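Setting up the Virkero hand-held gripper for fabric work

This guide covers the Virkero kit as supplied by Preltimia, used on clothing and bedding. It assumes the unit is charged, paired with the Juris recording software and updated to firmware 13 or later. Rigid objects need different settings and are covered in the separate kitchen guide.

What you need

One or two Virkero units with the standard yellow fingers
A host computer running Juris
A few soft items: sweatpants, a blanket, a T-shirt
A bed or a table you can reach across without leaning on it

Step 1. Check the fingers

Close the grip fully and look at the tips against a light background. They should meet along their whole width. If light shows on one side, loosen that finger, press it flat against the mount and tighten it again. A small gap does no harm with a mug, but thin cloth will slide out of it.

Step 2. Check the label

Every unit has a printed code on the face of the housing. Juris reads it from the video to tell one unit from another, so keep sleeves and tape away from it. Wipe it with a dry cloth. Alcohol lifts the print on the older labels.

Step 3. Set the grip profile

In Juris, open Devices, select the unit and choose Soft. The default closing value is 342. Leave it there for fleece and heavy knits. For bed sheets and thin shirts, raise it in small steps until the fold stays put when you pull on it by hand. Save the profile under a name you will recognize, as the software does not warn you before overwriting.

Step 4. Pick up a fold

Approach with the fingers open and the tips just touching the cloth. Push forward slightly so that a ridge forms between them, then close. Aim for a fold near a seam or a hem. A single layer taken from the middle of a garment tends to pull into a point and makes the next move harder to judge.

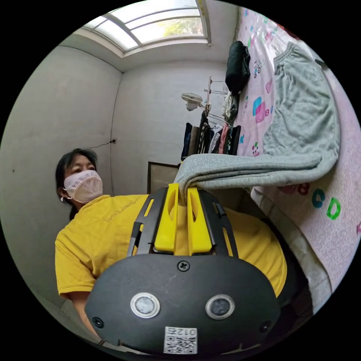 Grey sweatpants held in a fold between the finger tips, one leg lying across the bed.

Lift slowly until the cloth between the tips and the bed is off the surface. If the fold creeps, put the item down and start over. Squeezing harder in the middle of a lift usually ends up as a bad segment, and Juris has no way to trim one out of a take.

Step 5. Work along an edge

For blankets, start at a corner or an edge. Keep the tips low and move along the edge with the cloth between them. Your wrist should stay in line with the unit - a bent wrist turns the camera away from the tips and the tracking suffers.

Strong patterns on the bedding give the tracker more to hold on to. Plain white sheets under a bright window gave us the most dropouts. Ulla Bråten, who wrote the tracking notes for the Kereama add-on, suggests drawing a blind partway before changing any software setting, and that fixed most of ours.

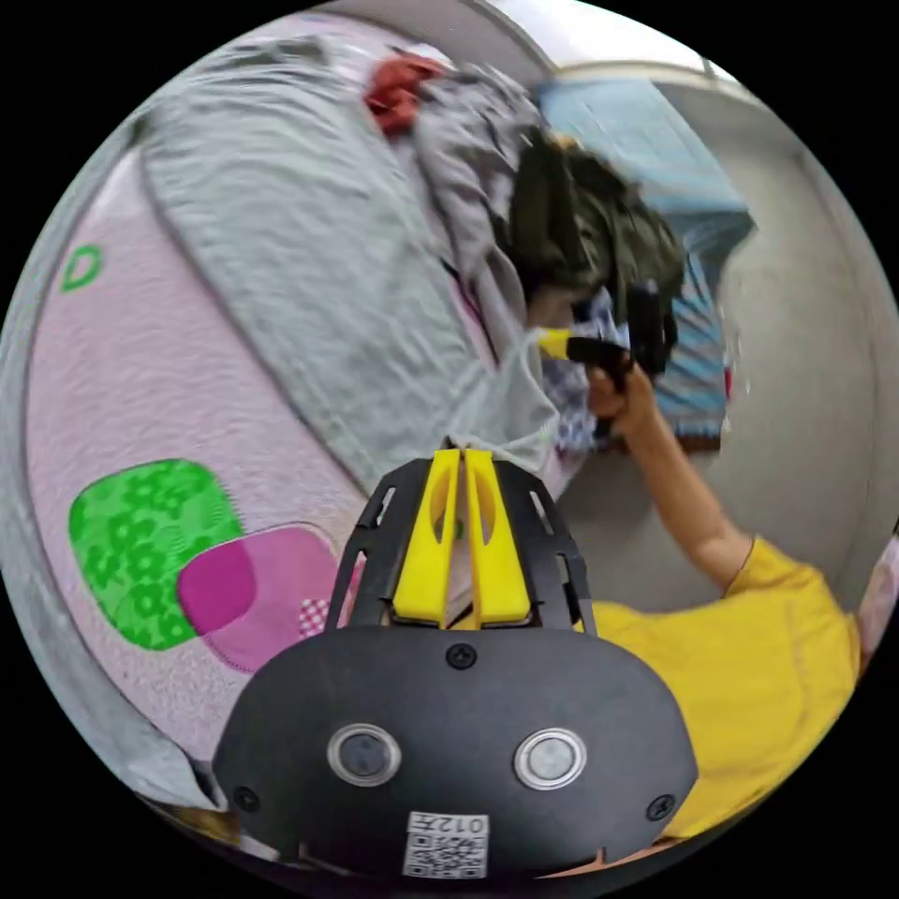
Step 6. Save and review

Stop the take from the host and wait for the transfer bar to clear before you power down. Our longest take came to 793 MB and moved without errors over the supplied cable. Play it back at half speed and check two things: the finger tips stay in view, and the grip value drops to zero after each release.

If it does not reach zero, run Calibrate from the Devices menu with nothing in the fingers, then repeat the take.

Notes on the kit

The fingers are sold in pairs, and the Kereama add-on is a separate purchase. Basic fabric work does not require it. The Soft profile is included with the base unit from the April release on. Owners of earlier units can download it from the Preltimia support page, using the serial number on the packing slip.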